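Prenby Counter and Table Mat, Brown

Item 3072
Sold by the roll or cut to length

The Prenby mat is a flat, matte covering for kitchen counters, prep tables and workbenches. It lies flat without glue or tape and comes up in one piece when you want to clean underneath.

The top has a low sheen, so overhead lights don't glare off it. Crumbs and flour wipe away with a damp cloth. For grease, use dish soap and warm water. Do not use bleach or scouring pads.
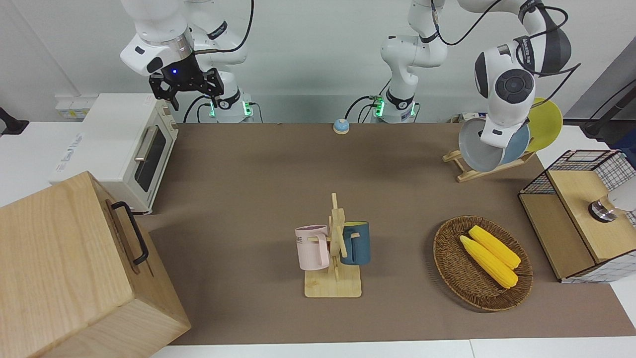
Long table with a brown mat and kitchen objects, including a white toaster oven.

Set small appliances on their own feet. The mat is not a trivet, and pans straight off the burner will mark it. Heat limit is 73 °C.

Sizing
Measure the table at both ends, as older tables are often out of square. We cut to the nearest 3 mm. If you want the mat to stop short of the edge, take that off before you order. Cut pieces can't be returned.

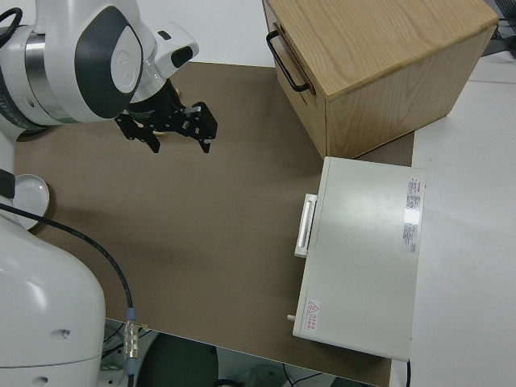 Mats ship rolled. Unroll yours face down and leave it overnight before trimming. A utility knife and a steel ruler will do for corners and cable cutouts. Make several light passes.

Colors: brown, slate, sand. Sand is back in stock in January.

Also in this range
Grundby edge strip
Plolex cleaner, spray bottle
Petrauskas roll cutter

For orders over 3,000 mm in length, contact Darius Priedītis in the cutting room before 3 p.m.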